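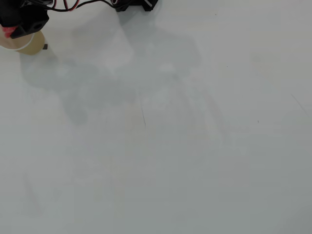

Última modificación: sábado, 19:40

Comunidad Wuria > Brazos y pinzas > Recogida de demostraciones

Sombra del brazo en la mesa, ¿repito los episodios o los dejo?

Hola, voy con prisa asi que perdón por el desorden. Estoy grabando demos teleoperadas para una política de imitación, tarea sencilla: coger el rollo de cinta y dejarlo en otro punto de la mesa. Llevo 859 episodios. Mesa clara, mate, vista desde arriba. El problema – la sombra. Cae una mancha gris grande en diagonal desde la pinza, y en la tanda de la mañana caía para otro lado porque entraba luz de la ventana.

Entreno con todo junto y va mal. Con 60 pruebas en el brazo de verdad, 43 agarres buenos. Los fallos casi siempre con la persiana subida. ¿Tiro lo de la mañana? ¿Grabo otra vez todo con luz fija? La cinta además es medio translúcida y sobre el fondo claro no sé si ayuda mucho.

Pisbridge_lab

Publicado por Clestard

No tires nada. La variación de luz te viene bien, lo que pasa es que seguramente tienes muy poca de un lado. Mira cuántos episodios son de mañana y cuántos de tarde, si sale muy descompensado ahí lo tienes. Yo haría:

– grabar más con la persiana subida, a horas distintas
– cambiar la posición de salida del rollo en cada episodio, también el giro
– aumento de brillo y contraste al entrenar, suave
– apuntar la luz en los metadatos de cada episodio, luego se agradece

Y separa la validación por sesiones, no por episodios sueltos. Si mezclas, el numero te sale precioso y luego en la mesa nada. A mí me costó una semana entera darme cuenta.

Lo de la cinta translúcida: prueba a meter un segundo rollo opaco en parte de las demos. Si con ese falla igual, el problema no es la cinta.

Publicado por bowen_taller

limpia la mesa. En la foto veo motitas oscuras y una raya fina por el centro, y al lado del rollo un trocito negro. La red se agarra a cualquier cosa, a mi me pasó con una marca de rotulador – siempre iba ahí. O mueve la mesa un poco entre tandas y listo

Publicado por tres_ejes

Pon un panel difusor arriba y te olvidas de sombras. Yo tengo 11 tareas grabadas así y cero problemas. Eso sí, luego llevas el brazo a otra sala y ya veremos, no lo he probado.

Los cables rojos y negros sujétalos tambien, si cuelgan sueltos cada episodio sale con una forma distinta por arriba.

Contacto | © Comunidad Wuria | Volver arriba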